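Wrist camera too dark to segment cloth – lighting, exposure or mount?

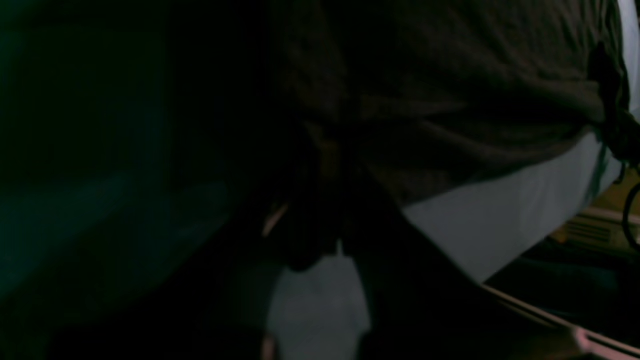
Wrist view at default exposure. Brown cloth over pale gray, dark teal on the left.

Posted by Diarmuid Mulcahy in Home and Workshop Builds

I am building a small arm in a shared workshop to pick single pieces of fabric out of a mixed heap and drop them in a bin. The arm is a Plalline kit with the stock two-finger gripper. The camera is a USB board module on a printed bracket at the wrist, looking down past the fingers. Control runs on an old desktop under the bench.

The picking motion works when I type in the coordinates by hand. What does not work is finding the cloth. My segmentation step is a plain one: convert to HSV, blur, threshold, take the largest connected region, aim for its center. On frames like the one attached, the gathered part of the brown cloth and the shadow under it come out as a single region. The center of that region lands in the shadow, and the gripper goes there and closes on nothing. The pale gray cloth segments without trouble.

What I have tried so far:

Raising the gain in software. The dark areas get brighter and also fill with noise, so the threshold now returns hundreds of specks.

Equalizing the histogram. Better to look at, no better to segment.

Lowering the threshold for dark cloth. It then picks up the teal surface as well.

The overhead light is a single fitting behind the arm, so the wrist shades whatever it is reaching for. I can spend a little on this but would like to avoid replacing the camera. Is it worth adding a light at the wrist, or should I be looking at a different method altogether? The arm goes on show at the workshop's open evening in June and I would like it to pick something by then.

Teresa Ní Bhriain

Add light first. Gain multiplies whatever the sensor recorded, noise included, and if the shadow and the cloth were recorded at nearly the same level then no threshold will pull them apart afterward.

I run a similar camera on a sorting arm and had the same trouble with dark socks. The order I would work in:

Turn off auto exposure and auto white balance. With auto exposure on, one bright piece of cloth pulls the whole frame down, and in your picture the pale gray is by far the brightest thing there. Your dark cloth will change value every time the gray one enters or leaves the view, so any threshold you tune will hold for one pose only.

Fit two short LED strips to the bracket, one on each side of the lens and set back from it. A single lamp beside the lens gives you a hard shadow on the far side of every fold. Put a diffuser over each strip. I used a piece of frosted plastic from a packaging lid.

Run the strips from their own 5 V supply and keep the wires away from the USB cable. I shared the supply at first and got banding in the image whenever the servos drew current.

Then set the exposure by hand with the gray cloth in view, as long as you can go before the gray clips. Leave gain at its minimum until you have done that.

Check that the camera module has a fixed focus distance that suits the approach. Mine was sharp at arm's length and useless at the point of the grasp. The lens unscrews after you cut the dab of glue.

After that, try your existing code again before writing anything new. I would also drop the center-of-region rule. On a bent or folded region the center can fall outside the cloth. A distance transform on the mask gives you the point deepest inside it, and it is one extra line in most vision libraries.

Azucena Nava

get a depth camera, color is a waste of time for laundry. I have the Udex one and never looked back

Noreen Cullinane

Agree with Teresa on exposure and on the distance transform. Two additions.

Depth would help, but check the minimum range before buying. Many of the cheap units return nothing closer than a hand's length or two, and a wrist mount spends its last moments well inside that. If you go that way, mount it above the bench and keep the wrist camera for the final approach.

Second, change the background while you are at it. Dark cloth against a dark surface is the hardest case you could pick. A sheet of matte light card under the heap costs next to nothing. It will make your pale cloth harder to find, so run two passes, one for darker than the card and one for lighter, or choose a color that none of your fabric has.

Diarmuid Mulcahy

Thanks. Auto exposure was on. I had set it to manual in my script, but the driver was ignoring the call until the stream had started, so the order of the two lines mattered. With it fixed at a longer exposure the folds in the brown cloth are separate from the shadow in most poses. Strips are ordered, nine LEDs a side. The distance transform is in and the target point now stays on the cloth. I will leave depth alone for the moment.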